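5 失效分析

5.1 数据来源与失效判据

本节讨论 Jurnis 平台在带钥匙锁具的盒状物体上执行“接近—夹钥—旋转—撤离”任务时出现的失效。全部试次在同一工位完成，共 1000 次，最后一批于 2023年2月结束。每一试次保留腕部相机图像、关节电流、末端六维力数据和控制器状态字，采样时间戳由控制柜统一分配。

失效按下列任一条件判定：控制器进入保护停机；夹爪报告已夹持而后续旋转力矩始终低于空载阈值；物体位姿在撤离后相对初始位姿的偏移超出允许范围；操作员按下急停。仅因任务超时而终止的试次，若日志中没有出现上述任一现象，归入未完成，不计为失效。按照这一判据，共得到失效 41 次，其中触发保护停机的有 12 次。后一部分在 5.4 节单独讨论，原因是这些试次涉及夹爪与物体之间超限的接触力，属于安全问题，处理方式与一般的任务失败不同。

需要说明，判据中的力矩阈值沿用前期标定结果，没有针对本批物体重新整定。Barby 工具包中的自动标注脚本在早期版本里把“夹持确认后立即松开”也归为正常撤离，我们对受影响的日志做了人工复核，下文引用的均为复核后的结果。

5.2 工况

执行末端为 Fullareo 平行夹爪，指端装有黄色楔形指垫，指面带矩形凹槽，由黑色安装件固定。腕部相机与夹爪刚性连接，光轴略向指端倾斜，两指在图像下缘始终可见。这种布置的好处是手眼外参不随臂型变化，代价是夹爪越接近目标，指垫对视野下部的遮挡越严重，且目标在最后一段行程中往往只露出一部分。

台面铺有印花白纸。铺纸最初的目的是为视觉里程计提供纹理，素色台面上特征点过少，低速移动时位姿估计漂移明显。换用印花纸后漂移得到抑制，但线条图案同时进入了目标检测网络的感受野。纸面印有深灰线描的蕨叶、枝条，以及桃橙色的玫瑰和橙色浆果，细枝条与钥匙片在长宽比上接近，这一点在选用时没有考虑到。

目标物体的顶面为带大理石状斑纹的浅色表面，转角处斜切，边缘一圈为深青绿色，锁具位于该侧，锁上挂有两把钥匙。图 6 给出了接近阶段的一帧腕部图像：两指处于张开状态，物体的斜切转角位于指间，钥匙位于右侧的边缘处，一把竖直向上，另一把斜向左上，纸面中部有一片柔和的阴影，左上与最右侧则较亮。

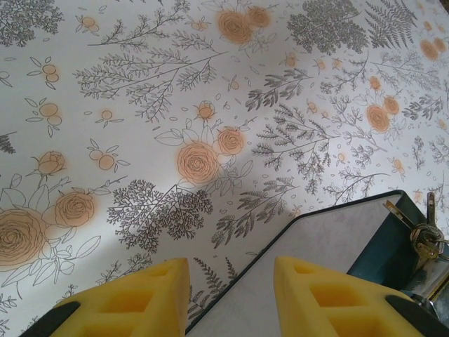
接近阶段的控制流程如下。检测网络首先输出锁具区域的候选框，关键点网络在候选框内回归钥匙柄、钥匙片端点和锁芯中心，三者连同深度估计一起送入位姿求解器。求解器给出的钥匙平面法向用于确定夹爪的滚转角，锁芯中心用于确定旋转轴。预抓取位姿到达后，系统再采集一次图像做修正，修正量若小于设定门限，则进入直线进给；若大于门限，则重新检测。直线进给期间视觉不再参与闭环，仅由力控层监视接触。

由此可见，进给开始之后，系统对目标位置的全部认识都来自修正时刻的那一次观测。该观测若有误，后续环节只能通过接触力发现。本文统计到的多数失效都可以追溯到这一结构上的弱点，区别在于误差从何处进入、又在何处被发现。

5.3 感知引起的失效

5.3.1 金属反光与钥匙端点错位

钥匙和锁体均为光亮金属表面。当光源、钥匙片和相机之间满足近似镜面反射条件时，钥匙片上出现一条饱和亮带，亮带两侧的梯度强于钥匙片的真实轮廓。关键点网络倾向于把亮带的末端回归为钥匙片端点，求得的钥匙长度因此偏短，柄部位置随之向锁芯一侧移动。夹爪到位后，指垫夹住的是钥匙柄根部与锁体之间的过渡段，有效夹持面积不足，旋转开始后即发生滑脱。

这一类失效在日志中的表现比较一致：夹持确认信号正常，夹爪开度略大于单把钥匙对应的开度，旋转指令发出后力矩短暂上升，随即回落到空载水平，腕部转角则按指令走完全程。控制器仅检查转角，不检查力矩曲线的形状，因此向上层返回“旋转完成”。从安全角度看这类失效没有造成过大的接触力，从任务角度看却是最难发现的，上层会在锁未转动的前提下继续执行后续动作。

我们用离线回放的方法做了核对：固定机械臂位姿，仅改变环境照明方向，重新运行关键点网络。亮带随光源移动，端点的回归结果也随之移动，而锁芯中心基本保持不变。降低曝光可以缩小饱和区域，但阴影中的钥匙边缘与背景的对比度同时下降，检测置信度降低。单一曝光参数无法同时兼顾两端。

5.3.2 双钥匙的歧义

锁具上有两把钥匙时，关键点网络需要把属于同一把钥匙的柄和端点配对。训练集中单钥匙样本占绝大多数，网络没有显式的实例分组机制，配对由热图峰值的强弱隐式决定。两把钥匙夹角较大时配对通常正确；夹角较小时，可能取一把的柄与另一把的端点组成一条并不存在的钥匙轴线。

错误轴线介于两把真实钥匙之间，求得的夹爪滚转角也介于两者之间。夹爪沿该方向闭合，结果取决于钥匙的悬挂状态：能够自由摆动的钥匙可能被指垫推开，夹爪合空；若两把钥匙同时被收入指间，夹持确认信号照常给出，旋转时两片相互错动，力矩曲线呈锯齿状。后一种情况下钥匙承受侧向弯矩，存在变形风险。

现有流程没有区分“应当夹持哪一把”的步骤。任务描述仅要求转动锁内的钥匙，而从单张图像判断哪一把位于锁芯之中，需要观察钥匙与锁体的连接关系，该区域恰好又是反光最强、被指垫遮挡最多的部位。我们曾尝试以图像中较靠近锁体中心者为准，规则简单，但在斜视角下受透视影响，靠近与否并不可靠。

5.3.3 背景图案误检

少数试次中，锁具候选框落在纸面图案上。被误检的区域主要有两类：一类是玫瑰线描中同心的旋转花瓣线，与圆形锁体及其较暗的中心在低分辨率下相似；另一类是带浆果的细枝，圆形果实与直线枝条的组合接近钥匙柄与钥匙片的组合。误检多发生在纸面处于阴影中的部分。阴影使桃橙色的饱和度和亮度下降，颜色向黄铜色靠近，网络原本可以利用的颜色差异被削弱。

误检本身未必导致失效。深度估计正常时，纸面上的候选点与物体顶面存在高度差，求解器中的几何一致性检查可以将其剔除。问题出现在深度估计同时失效的情况下。锁具附近的金属反光使深度图产生空洞，补全算法用邻域深度填充，填充值可能来自物体边缘，也可能来自纸面。若纸面上的误检点恰好落在填充区附近，几何一致性检查便失去作用，误检点获得一个接近物体顶面的虚假高度。

将同样的目标移到素色垫板上重复离线检测，此类误检消失，其余两类错误没有明显变化。这表明印花纸对反光和配对问题的影响有限，也说明不宜把感知失效统一归因于背景复杂。

5.4 保护停机与接触安全

保护停机由末端合力超限触发，按接触部位可分为指垫与物体斜切转角的接触、指垫与锁旁金属件的接触，以及夹爪安装件与台面的接触三类。

转角接触最为常见。物体转角斜切，路径规划使用的碰撞模型则为长方体包围盒，二者在转角处并不重合。单看包围盒，模型大于实物，规划结果应偏于保守。然而包围盒的朝向由顶面轮廓拟合得到，当视野中只有一个转角时，斜切边可能被当成主边，整个包围盒随之转过一个角度。转过之后，包围盒在一侧多占空间，在另一侧则把真实物体的一部分排除在外。规划器在这部分“空闲”空间内安排进给路径，左指或右指便会顶在物体边缘。

顶面的斑纹加重了这一问题。斑纹没有规则方向，边缘提取结果中混入大量短线段，投票时削弱了真实主边的权重，而青绿色边缘与浅色顶面之间对比强烈，其可见部分在投票中占有优势。在可见边缘以斜切段为主的视角下，拟合结果偏向斜切方向。将顶面颜色信息加入分割之后，短线段减少，但主边的选取仍取决于可见部分的比例，问题没有根除。

锁旁的金属件在碰撞模型中没有对应几何体。该件表面光亮，深度图上常表现为空洞，补全后与侧面融为一体，其凸出部分因而丢失。Fullareo 夹爪的指垫在张开状态下外侧占用空间较大，从锁具侧面接近时，外侧先于内侧到达障碍物。由于力传感器安装在腕部，指垫外侧的接触表现为一个带力臂的侧向力，其合力分量在接触初期并不大，力矩分量上升得更快。原控制器只对合力设限，停机因此滞后于接触，滞后期间末端继续前进约 5 毫米。

这一滞后值得重视。物体未固定在台面上时，前进量主要转化为物体的平移和转动，接触力有限；物体若受到阻挡，同样的前进量会转化为指垫、安装件和锁具的弹性变形，力的上升速度显著提高。两种情况下控制器的行为完全相同，后果却相差很大。因此，不能以未固定条件下的峰值力来评价该保护策略是否充分。

台面接触均发生在深度估计偏低的试次中，与 5.3.3 节所述的填充错误同源。此时直线进给的终点低于真实目标高度，安装件下缘先碰到纸面。纸张在接触力作用下滑动或起皱，视觉里程计把纹理的移动解释为相机的移动，位姿估计跳变。停机后的自动恢复程序以该估计为起点规划回退路径，存在二次接触的可能。日志中有恢复动作被操作员以急停中断的记录，急停前末端的运动方向与安全回退方向不一致。

5.5 恢复逻辑的缺陷

上述二次接触风险暴露了恢复逻辑的一个设计错误：保护停机之后，系统仍信任停机前后的视觉位姿。编码器给出的末端位姿在整个过程中是连续且可信的，视觉里程计的作用仅限于补偿台面与基座之间的相对位移，而这一位移在固定工位上很小。合理的做法是在停机后冻结视觉补偿，沿进给路径按编码器记录原路返回，到达预抓取位姿后再恢复视觉更新。

原恢复逻辑还有一处时序问题。停机状态字由控制柜置位后，上层规划器要等到下一个通信周期才能读取，其间缓存的轨迹点并未清空。正常情况下伺服层会拒绝执行，但恢复程序在解除伺服锁定时没有检查缓存，残留轨迹点有可能先于回退指令得到执行。Le Roux 测试台上使用同一通信中间件，我们在该台上用注入故障的方法复现了这一次序，确认与本工位的视觉条件无关。

5.6 已采取的修改

针对上述分析，对系统做了以下修改。力控层增加力矩分量阈值和力矩变化率阈值，任一超限即停机。恢复程序在解除锁定之前强制清空轨迹缓存，并改为按编码器记录回退。碰撞模型由包围盒改为顶面轮廓的凸包拉伸体，轮廓可见比例不足时拒绝进给，转而调整相机视角。深度补全结果附带有效性掩码，几何一致性检查不再使用补全区域内的高度值。旋转阶段增加对力矩曲线的检查，转角完成而力矩处于空载水平时返回失败。

关键点网络的修改限于增加实例分组分支，训练数据尚在补充。双钥匙情况下的选取问题没有解决，当前策略是在检测到两把钥匙时请求操作员确认。该策略降低了自动化程度，在多钥匙锁具较多的场景中是否可以接受，取决于具体的作业节拍。

反光问题采用多曝光合成处理，预抓取位姿处的停留时间相应延长。合成要求采集期间相机与目标相对静止，机械臂在到位后的残余振动会使短曝光帧与长曝光帧错位，钥匙片边缘出现双轮廓。目前以固定延时等待振动衰减，延时取值偏保守，基于加速度计信号的自适应等待尚未实现。

本节的统计不足以比较各项修改的单独贡献。各项修改是分批合入的，工位照明在此期间也做过调整，失效次数的变化无法归于某一项。9 月合入的版本同时包含力矩阈值和凸包模型，二者都会减少转角接触引起的停机，分离其影响需要在固定照明下逐项关闭后重复试验。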